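Notes on collecting cup and mug demonstrations

July 14, 2024

Most of June went into recording handheld demonstrations for the tabletop policy, and I said I would write up how it went.

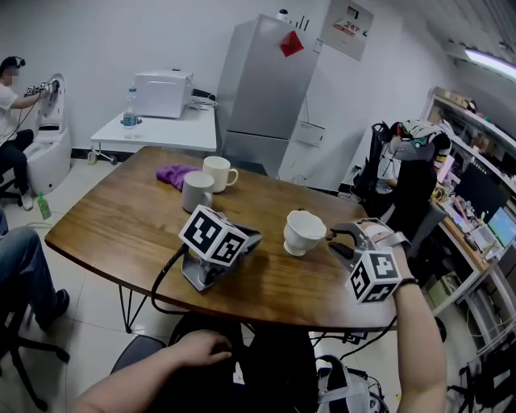 Why bother with handheld grippers when there is a robot to teleoperate, one reader asked after my last post, and wouldn't the data be closer to what the policy needs if it came from the arm itself? He had tried both on a sorting task at Zidlow and gone back to teleop after a month because he kept getting trajectories the arm couldn't follow.

He has a point, and I lost a fair number of recordings to the same problem. My answer is speed. With the handheld pair I can finish 50 usable episodes in a morning. On teleop, with the same task and the same person, I get 6 or 7 before I need a break, and the motions are slow and full of pauses. The policy learns the pauses too. Our first model, trained only on teleop data, would stop over a cup and hang there, exactly as I do when I'm trying to judge depth through a headset.

So we do both. The bulk of the set is handheld, and a small teleop set goes in at the end for fine-tuning.

The task is simple. Pick up a cup or mug, put it somewhere else on the table, let go without tipping it. Some episodes have a cloth on the table, because the Koltico people asked for clutter and a cloth is the cheapest clutter there is. It also changes shape every time you drop it, which saves having to think of new arrangements.

Things I would do differently:

Tracking. The marker cubes on the grippers are good as long as the camera can see them. When I reach across my own body, one cube hides the other and the pose jumps. For the first week I didn't check for this until the evening, and I threw out 38 episodes in one go. Now a script runs after every recording and beeps if either cube was lost for more than half a second. I should have written it on the first day. It took an hour.

Reach. I sit down to record. Standing, I lean without noticing, and the arm can't lean. Sitting fixed most of the trajectories the robot couldn't follow, and I keep a strip of masking tape in the kit for marking the far limit when I move to a new table. Anything past the tape gets deleted.

Where the cups start. Left to myself I put the cup in the same four or five places. I didn't believe this until I plotted the start positions and saw the clumps. Since then a list of random positions gets printed before each session and I follow it, even when the position is awkward. Awkward ones take longer and fail more, and I keep the failures if I recovered from them in the same episode. Zeng (the training code we use, named before I got here) has a flag for those.

Handles. A mug can be taken by the handle, by the rim or around the body. I switched between these depending on my mood, and the early models averaged them into a grasp that did none of the three. We settled on rim only for the small cups and body only for mugs. It looks stiff but the success rate went up right away. I would like to go back to mixed grasps once the set is bigger.

Fatigue. My wrist gives out before my attention does. The grippers aren't heavy, but the cables pull a little and you hold the thing at an angle you wouldn't choose. I do 20 minutes on and ten off. Late recordings are noticeably faster and sloppier than early ones, so I stopped recording after lunch and use that time for labeling.

We passed 1,000 kept episodes at the end of the month. I had guessed we'd need half that. The model trained on the full set handles mugs well and saucers badly. It takes hold of the cup and the saucer together, or it nudges the saucer and misses the cup. I think we simply have too few saucer episodes, so that is what I'm recording now.

The other open question is a different table. All of the numbers I have come from one tabletop under the same ceiling lights. Zurero has offered us a day in their kitchen, which has a stone counter and a window, and I expect the first results from there to be poor. I'll post them either way.

A few people asked for the lost-marker script. It has our paths hardcoded in it, and I'll put it up when I've cleaned that out.

This site uses cookies to remember your settings and count visits. By continuing to browse you agree to our use of cookies. Accept / Manage preferences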